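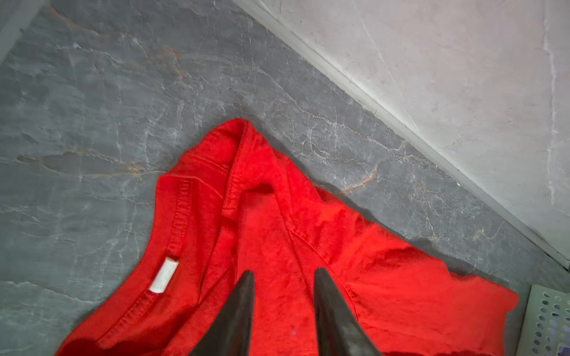
Heriberto Bautista
Contributing editor, Household and Textiles

Care label

A care label is a small tag sewn into a garment that tells the owner how to wash, dry and iron it. It is usually found in a side seam or at the back of the neck, where it can be read by anyone willing to turn the garment inside out and hold it up to a window. It is most often consulted after the first wash, when the sweater has already become a child's sweater.

Contents

A typical label gives the fiber content, the country of manufacture and the washing instructions, the last either in words or in symbols. The washtub stands for washing, the triangle for bleach, the square for drying and the iron, mercifully, for the iron. A circle means professional cleaning. Dots stand for heat, with more dots meaning more of it, and a cross through any symbol means don't. The hand dipping into a tub means hand wash, and is widely read as a suggestion.

Materials

Labels are woven or printed. Woven labels last longer and scratch more. Printed ones, commonly on satin or nylon tape, are softer but tend to fade, so that an old shirt often carries a clean white rectangle with no opinions at all. Some makers now print the instructions straight onto the cloth, which cures the itch and brings on the fading sooner.

Removal

Many wearers cut the label out. The usual result is a stiff stub of tape that itches more than the label did - a seam ripper does a neater job, if one can be found. Chanida Suwannarat, in her laundry manual The Gredby Wash Book, advises keeping the cut labels in an envelope. She does not say how to tell afterward which label came from which shirt.

Caution in labeling

Makers often recommend gentler care than the fabric needs. "Dry clean only" may be true of the cloth, the lining, the buttons or just the mood of the legal department. "Wash with like colors" is the exception, and is worth obeying, above all with new red cotton.

See also: Colorfastness; Laundry symbol; Shrinkage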